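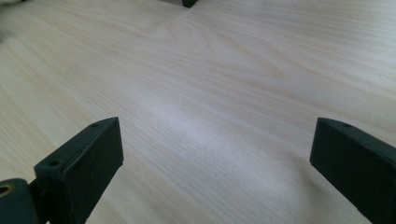
Review import drops the last paragraph and shows the ending unmasked

Home | Tickets | Reading Lists | Reviews | Account

7 June 2026
Logged by Jessie MacAulay

Product: Ikanen catalog, review module
Status: Resolved, one item open

Problem
Reviews of young adult fantasy titles imported from the old Cendham library site are missing their final paragraph. On the same pages, text marked as a spoiler is showing in full. A reader wrote in after the review of "The Salt Lantern" gave away who the ferryman is, right under the star rating.

Checked first
Opened the review in two browsers, signed in and signed out. Same result. Cleared the page cache. No change. Reviews typed straight into Ikanen look fine, so the problem is in the import.

Habibur Thambiah ran a list of the September batch. It has 97 reviews, and 30 of them contain a spoiler mark. All 30 show the fault. The other 67 are complete.

Cause
The old site opened a spoiler with a double bar and closed it at the end of the review, with no closing bar. Ikanen looks for the closing bar. When it doesn't find one, it throws out the last paragraph and prints the rest as normal text.

Tried
1. Added a closing bar by hand to "The Salt Lantern" and imported it again. Spoiler hidden, last paragraph back.
2. Ran Henryk's script to add the bar to the whole batch. It fixed 13 reviews and skipped 17. The skipped ones have a blank line after the last word, and the script stopped there.
3. Henryk Sadowski changed the script to ignore blank lines. Ran it on the remaining 17. All fixed.

Side effect
The second import reset the age band on two titles from 12 and up to "unset," so they dropped off the teen summer list. Tahsin Sultana put them back by hand.

Still open
Series order is wrong for the Pamell trilogy. Book three is listed as book one. It was like that before the import and has its own ticket now, assigned to Arūnas Jõgi.

Please don't run the old script again. The new one is in the shared folder under the same name with "b" at the end.

Recent tickets
Cover art missing on graphic novels
Duplicate author page for Ots
Star ratings rounding down on mobile
Reading list will not print past page one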